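# Chapter 4: Gathering Demonstrations by Hand

The previous chapter treated the training set as given. It arrived as a table of observations and actions, and the only questions asked of it concerned how to divide it and how to fit a policy to it. In this chapter the table has yet to be made. We consider how a demonstration is recorded, what it contains, what it leaves out, and how the choices of the person recording it limit what any later model can learn.

A *demonstration* is a single recorded attempt at a task, from a defined start to a defined end. An *episode* is a demonstration that has passed the checks in Section 4.5 and been admitted to the training set. The two words are often used as if they meant the same thing. We keep them apart, as the proportion of demonstrations that become episodes is itself a useful measure of a collection method.

## 4.1 Three ways of recording an action

Demonstrations for manipulation are commonly recorded in one of three ways. In teleoperation, a person moves a remote arm by means of a second device, and the commands sent to the arm are stored. In kinesthetic teaching, the person takes hold of the arm and moves it directly. In the third method there is no arm. The person holds a gripper of the same shape as the one the robot will carry, performs the task with it, and a camera fixed to the gripper records what lies before the jaws. The path of the hand is recovered later from the camera images, usually with the help of an inertial sensor.

The third method is the main subject of this chapter. Its chief advantage is access. A hand-held tool can be carried into a bedroom, a shop or a kitchen and used within minutes, whereas an arm must be mounted, powered and made safe. Its chief cost is that nothing prevents the operator from making a movement the robot cannot follow. A wrist can turn further and faster than many mechanical joints, and a person can lean over a bed in a way that a fixed base cannot.
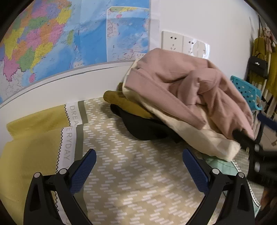

Soft goods make the difference between the methods plain. A rigid cup has a position and an orientation, and six numbers describe where it is. A heap of clothes has no such short description. Its state depends on every fold, and parts of each garment are hidden by the others. An operator picking from a heap looks for an edge or a raised fold, closes on it, lifts, and corrects the grasp if a second garment comes up with the first. Each of these decisions is made from sight and touch together, and only the sight is recorded.

It follows that the wide view of the camera matters more for cloth than for rigid parts. The lens must keep both finger tips in view, so that contact can be judged, and must also show enough of the surroundings for the path to be recovered. Fixed features with strong local contrast serve the second purpose well. Printed walls, patterned covers and the corners of furniture all provide points that can be matched from one image to the next. Plain white walls provide very few, and a session recorded facing them may have to be thrown away.

## 4.2 The Nusum collection

Most of the worked problems in this chapter draw on one set of recordings, referred to as the Nusum collection. It was made with hand-held grippers in furnished homes in the town of Marport, and it concerns household cloth: picking up garments, separating them, and placing them in a stated location. The raw collection holds 3,405 demonstrations. Of these, 736 were rejected, which leaves 2,669 episodes.

The rejected recordings fall into 3 groups:

- **Lost tracking.** The path of the gripper could not be recovered for the full length of the demonstration.
- **Incomplete task.** The operator stopped before the defined end, or the end state did not match the instruction.
- **Unreachable motion.** The path was recovered correctly but lay outside the limits of the target arm.

The third group deserves attention. Such a recording is a correct account of a successful action, and a person reviewing the images would find no fault in it. It can be detected only by replaying the path against a model of the arm. In the Nusum collection this check was carried out with a tool called Lolow, whose output format is described in Appendix B.

## 4.3 Variation and its control

Let the conditions of a demonstration be divided into those the operator sets and those the operator accepts. In the first class are the choice of garments, their starting arrangement and the position from which the hand approaches. In the second are the lighting, the furniture and whatever else happens to be in the room. A collection that varies only the first class tends to produce a policy tied to its rooms. A collection that varies only the second tends to produce a policy that knows one heap very well.

The Marquez protocol, used throughout this book, asks the operator to disturb the starting arrangement before every demonstration and to change the approach side after every 7. The room is left as found. No object is tidied away unless it blocks the hand, and curtains and lamps stay as they are.

Disturbing the heap is harder to do well than it sounds. Operators asked to drop garments at random soon settle into a habit, with the largest item placed last and therefore on top. Small items are then seldom the first to be picked, and the policy has few examples of them at the surface. Section 4.4 gives a method for measuring this bias from the first image of each demonstration, and Exercise 4.2 asks the reader to apply it to some of the Nusum recordings.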